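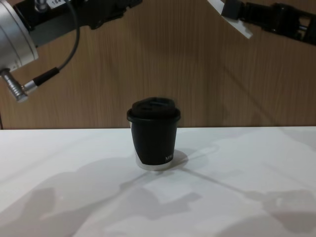 ## Takeout cups at Skillton: the FAQ

We get the same dozen questions at the counter, and a few more by email, so they are collected on one page. Solveig Haugen wrote most of the answers. If you want somebody to tell you that a paper cup is good for the planet, you'll need a different page.

### Is the paper cup recyclable?

On paper, sure. Most paper cups have a thin plastic lining that keeps the coffee in, and plenty of recycling plants don't want to deal with it. Ask your hauler. Ours, for the Brunach building, said "maybe" on the phone and "no" in writing, and I went with the writing. Cups go in the trash here unless that changes.

### And the black plastic lid?

Worse. Sorting equipment often has trouble seeing black plastic, so even where the type of plastic is accepted, a black lid may get kicked out with the garbage. I have asked two suppliers why dark lids are still the default. One told me they look "premium." A domed lid does leave room for foam, I'll give them that much, but a pale lid can have a dome too.

### Do I need a lid at all?

If you're walking to a table on the same floor, I doubt it. If you're taking the stairs or getting in a car, yes. Press down all the way around the rim, then do the side across from the sip opening again. People press the middle and trust it. Then we hear about the shirt.

### Where should the sip opening go in relation to the seam?

Away from it. The seam is the vertical line where the paper overlaps, and if a cup is going to drip under the lid, that's where I'd bet on it happening. A sleeve can hide most of the seam, so look for it at the bottom of the cup.

### Is a sleeve worth it on a small cup?

Depends on your hands and on what's in the cup. A double-walled cup doesn't need one. A single-walled cup of fresh drip coffee probably does, and a latte usually doesn't. Some dark "sleeves" aren't sleeves in the first place, just ink printed on the cup, and they will do nothing for your fingers. Slide a thumbnail under the edge before you pay extra for it.

### How many cups do we go through?

Nuala Keane kept a tally for September and got 2,443. I thought she'd double counted a case, so we went back through the delivery slips together, and she hadn't. Cups come in cases of 1,000, and we opened the third one before the month was out. In the same month people brought their own mug 121 times. The posters by the elevator had promised us a "reusable culture," so make of that what you like.

### Can I bring my own mug?

Please do. It has to be clean and it has to fit under the spout, and anything taller than 6 inches won't. We'll pour into one of our pitchers first if it's close. We take a little off the price, and no, I'm not convinced the discount is what persuades anyone. The people who bring mugs were bringing them before.

### Are the compostable cups any better?

Vitalii Zinchenko ran a trial with a compostable line from Chornovol, and as cups they were fine. The trouble is where they go afterward. "Compostable" generally means an industrial composting site, and we don't have a pickup that goes to one. He put a single cup in his backyard heap out of curiosity. By the following spring it was a dirty cup. 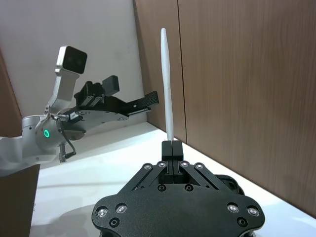
So we aren't paying more for them until somebody can show me the truck that collects them and tell me where it's headed. Fernanda Sequeira disagrees and thinks we should buy them anyway to push the demand along. She may be right. You can argue it out with her any morning before nine.

### How long can I leave coffee in a paper cup?

For taste, half an hour, and with a lid on it I'd say less. The cup itself will hold out for a good while longer, but an old cup can go soft at the bottom rim. If you find yesterday's on a desk, pick it up by the base and walk to the sink. Squeezing it is how the lid comes off.

### Will it leave a ring on a white tabletop?

It can. Wipe it early with a damp cloth and a drop of dish soap. If it has set, make a paste of baking soda and water, leave it on for a few minutes, and rub lightly. I'd stay away from the "magic" erasers on anything glossy. They work by sanding, and you can end up swapping a brown ring for a dull one.

### The Skanda travel cup says it's "leakproof forever." Is it?

Dalal Kanaan owns one and likes it. The gasket is a rubbery ring, and rubbery rings wear out, so I don't know what "forever" is supposed to mean. Take the ring out when you wash the lid. If yours smells like old milk, look under there first.

### Can I get a drink without all the extras?

Yes, and you can say so when you order. No lid, no sleeve, no bag. We've stopped handing them out automatically, after some complaints and one very long email. Everything is still behind the counter if you ask.

### My question isn't on the list

Leave a note at the counter. Solveig checks them before the noon rush, and anything that comes up twice gets added to the page.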